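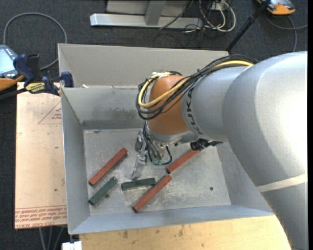 Figure 3. Bin-picking workspace used for the demonstrations. The KUKA arm works over an open metal bin holding red and green blocks.

4.2 Collecting the demonstrations

Each demonstration covers a single pick: the arm starts above the bin, moves down to one block, closes the gripper and lifts until the block is clear of the walls. Placing is scripted and is not part of the recorded data. The bin (Figure 3) is rectangular, and the blocks are long enough that their angle matters as much as their location. A grasp across the short side of a block succeeds over most of its length, while a grasp along the long side nearly always fails.

We compared two ways of showing the task. In the hand-guided condition, the operator holds the wrist and moves the arm directly, with the controller compensating for gravity. In the remote condition, the operator stands at a desk facing away from the cell and drives the gripper with a six-axis input device, using a live view on a monitor. The remote software is a modified version of Gesbridge, which passes velocity commands to the arm and logs joint positions, gripper state and video on one clock.

Two operators took part. Herman Entili had used both methods before. Lindiwe Swanepoel had used neither and practiced for one afternoon before recording began. Both were told to pick whichever block they judged easiest and to leave the others undisturbed where possible. Between demonstrations the blocks were tipped out and scattered again by hand. We did not correct layouts in which blocks lay close to a wall or to one another, as these are the cases a learned policy tends to get wrong.

In total we recorded 1189 demonstrations, 687 of them by remote control and the rest by hand guiding. We then removed any recording in which the block was dropped during the lift, the operator paused for more than five seconds, or the video stream lost frames. This left 891 demonstrations for training. Most of the rejected recordings came from the remote condition, and pauses were the usual reason – operators tended to stop just above the block to check its angle on the monitor.

Hand guiding had a different problem. The operator's forearm often covered part of the bin during the final approach, so the video did not show the block at the moment of grasping. We kept these recordings but masked the affected frames, and the policy was trained on them using joint positions alone for the masked period. Section 5.3 reports results with and without this step.

A further 37 layouts were set aside for testing and were never shown to either operator. For each one we marked the block positions on a printed sheet, so that the same layout could be rebuilt for every policy under test.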